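Why Does a Sweater Stretch?

Take the sleeve of a sweater and pull it gently. It becomes longer. Let it go, and it becomes short again. Now try the same with a bed sheet. The sheet almost does not move! Both are made of thread, so why are they so different?

The answer is in the way the thread travels.

In a bed sheet, the threads are woven. Some threads go up and down. Other threads go from side to side, over one, under one, over one, under one. They are already straight and tight, so they have very little place to move. You can see the same thing in a basket.

A sweater is knitted. Knitting is made from loops. Each loop is pulled through the loop below it, and one very long piece of yarn can make a whole row, and then the next row, and the next. When you pull on knitting, the loops change their shape. A round loop becomes a thin loop. The yarn itself does not become much longer. It only gets straighter, like a bent road that somebody made straight.

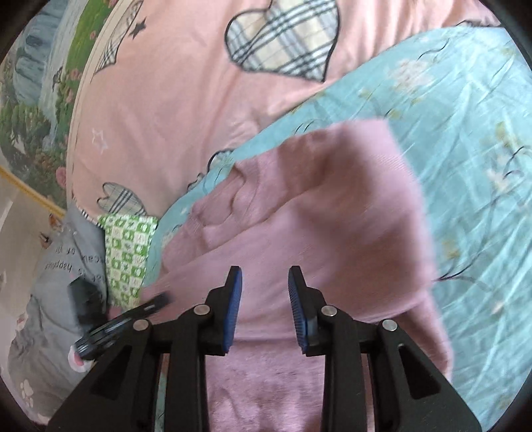
A soft pink knit on a sheet with flowers.

My grandfather, Gervasio Rivadeneira, had a small knitting workshop in the town of Leiva. When I was a child, he gave me a bag of old yarn and two needles, and I made a scarf. It was very ugly. In the middle I lost one loop, and the next day there was a long ladder in my scarf, from that place down to the beginning. This is the weak side of knitting. Every loop holds another loop, and if one gets free, the others can follow it.

But the loops have also a good side. Between them there are many small spaces, and air stays inside these spaces. Air that cannot move around keeps the warmth of your body near to you. So a sweater is warm partly because of the yarn and partly because of the air that you wear together with it.

Try it yourself

You need a piece of thick yarn and your fingers. Make a loop near one end and tie it with a knot that can slide. Put your fingers in the loop, catch the long part of the yarn, and pull it through. Now you have a new loop. Do this again until you have 15 loops. You have made a chain!

Put your chain next to a ruler and write down how long it is. Then pull both ends softly and measure again. Is there a difference? Look closely at the loops while you pull.

At the end, take the last loop, open it, and pull the yarn. The chain will come apart and you will have your yarn back, ready for the next try.

Words to remember
Yarn: a thick thread used for knitting.
Woven: made with threads that cross over and under each other.
Loop: a round bend in the yarn.

Text by Aurelio Carrillo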